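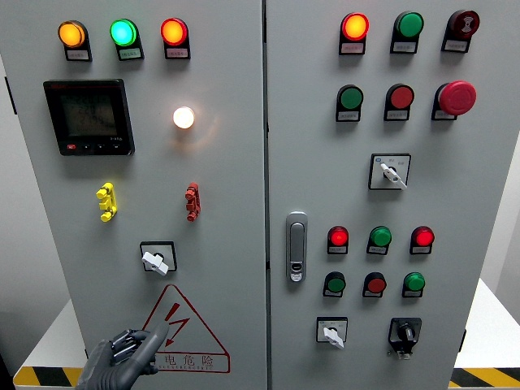 4. Evaluación del servicio de maniobra remota

4.1. Objeto y condiciones del ensayo

El servicio evaluado en esta sección es ofrecido por la firma Folusdale bajo la denominación comercial Wilatari. Comprende una mano robótica de dedos articulados, el programa de control y un periodo de asistencia para la adaptación a los cuadros eléctricos del cliente. El proveedor lo propone para maniobras sobre mandos convencionales, sin sustitución de los aparatos ni modificación del cableado. Las pruebas se realizaron en el laboratorio Flekport, conforme al protocolo Jacquet descrito en la sección 3.

El banco de ensayo consiste en un armario de control de dos puertas, con pilotos luminosos, pulsadores, selectores rotativos y un medidor digital. Se programaron 240 maniobras, repartidas en 20 series. De ellas, 189 correspondieron a selectores rotativos y las restantes a pulsadores. La seta de parada de emergencia quedó excluida del ensayo y reservada al operador humano.

4.2. Maniobra de selectores

El accionamiento de un selector de maneta exige localizar el mando, aproximar el dedo sin rozar los elementos contiguos y aplicar un esfuerzo lateral. El servicio resuelve la aproximación con el índice extendido y los demás dedos recogidos (figura 7). En la puerta izquierda, el selector se encuentra entre dos piezas salientes, una amarilla y otra roja, situadas a mayor altura; la trayectoria de entrada se definió por ello desde la parte inferior.
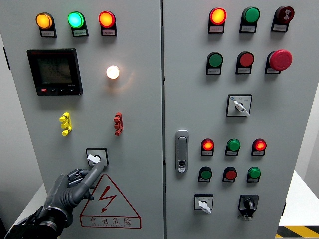
Figura 7. Contacto del dedo índice con la maneta blanca del selector rotativo de la puerta izquierda.

De las 189 maniobras sobre selectores, 139 se completaron en el primer intento. Los fallos se concentraron en la fase de giro: el dedo alcanzaba la maneta, pero perdía apoyo antes de que el mando llegara a la posición solicitada. La documentación entregada por el proveedor no especifica el par máximo aplicable — dato que este equipo considera necesario para cualquier contratación — y la consulta remitida al respecto en enero no había recibido respuesta al cierre del ensayo.

4.3. Observaciones sobre la oferta

La asistencia incluida en el contrato cubre la configuración inicial de un único modelo de armario. Toda variación en la disposición de los mandos se factura como adaptación independiente, condición que penaliza a las instalaciones con cuadros heterogéneos. Se recomienda solicitar al proveedor un registro de esfuerzos por maniobra y repetir las series de selectores con una yema de mayor adherencia. Los resultados relativos a pulsadores se presentan en la sección 5.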